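Brirnum Forum > Staking & Governance > Quartalsbericht verschoben?

kauko_h
06.04.2021
Moin, weiß wer was zum Bericht? Sollte doch längst da sein. Hab 300 Brirnum im Titik-Pool und seit dem Update keine Rewards mehr gesehen. Wallet neu verbunden, nix.

Rakiya
Bericht kommt laut Discord erst im Juni. Rewards musst du jetzt manuell claimen, steht im Changelog. Ganz unten natürlich.

kauko_h
ok danke, gefunden. 147 lagen da rum – wieso sagt einem das keienr

s.hoarau
Juni ist ein Witz. Erst Abstimmung über die Treasury wollen und dann keine Zahlen liefern? Ich stimm mit Nein.

Folasade N.
Sehe ich anders. Lieber später und geprüft. Der letzte Bericht war voller Fehler, musste zweimal korrigiert werden.

s.hoarau
Dann halt die Abstimmung mit verschieben. Geht doch um fast 455 Wallets die da mitmachen, die wissen alle nicht worüber.

Rakiya
Verschieben geht nur per Antrag, Minimum 200 Stimmen. Viel Glück

tamu_ib
Antrag kann ich aufsetzen, Text heut abend.

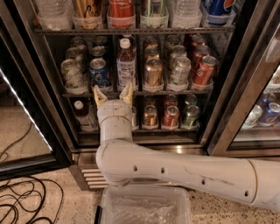
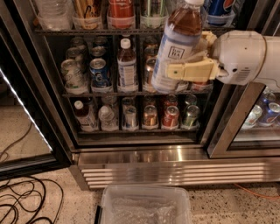 Zum Antrag nochmal: nur verschieben oder gleich Isah als Prüfer mit rein? Wär für getrennt, sonst kippt beides.

Folasade N.
Getrennt. Und bitte nicht wieder über Jisness abstimmen lassen, da hing beim letzten mal alles.

s.hoarau
Getrennt ok. Bin dabei wenn der Text steht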